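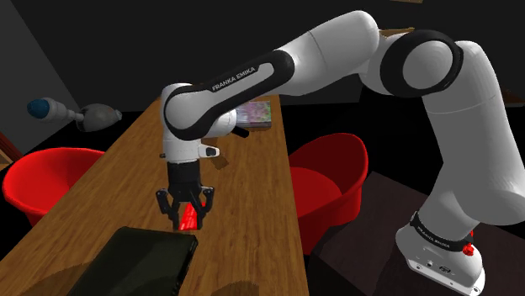
A Franka Emika arm over a long wooden table.

Lilian Mabula keeps her blind box figures in the linen cupboard, which has meant some changes to where the linen goes. She owns 642 of them, mostly from the Drunitz line, and 40 are the same grey rabbit.

"I don't even like the rabbit," she says. "The rabbit likes me."

Her latest worry is Kilia, the new series due in February, with a chaser capped at 500 pieces. Collectors have already pulled the preview colours to bits on the forums. Mabula thinks the mint one looks like toothpaste and has ordered a full case.

Has she considered selling? "I put the rabbits up once. I got one offer, and it was another rabbit."

She still hasn't forgiven Etard for swapping foil bags for cardboard. "You could feel the ears through the foil. That was a skill. I'd worked on that."

Her husband has asked for one shelf back. Talks continue.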